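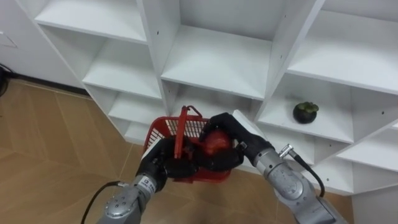 White cubbies, with a mangosteen on one shelf.

Semum is a little archive of notes on shooter maps, and I'm so glad you found it! It holds 536 text entries covering 30 maps from Skomeston, the arena game I've played far too much of – mostly spawn points, sight lines and the spots where a match tends to stall.

Each entry runs to 400 words at most. Version 3 fixes the mixed-up team colors in Cinddale (thank you, Theophilus Antwi, for your patience). Bergmann is still missing its night layout. Use the notes however you like, and please send corrections.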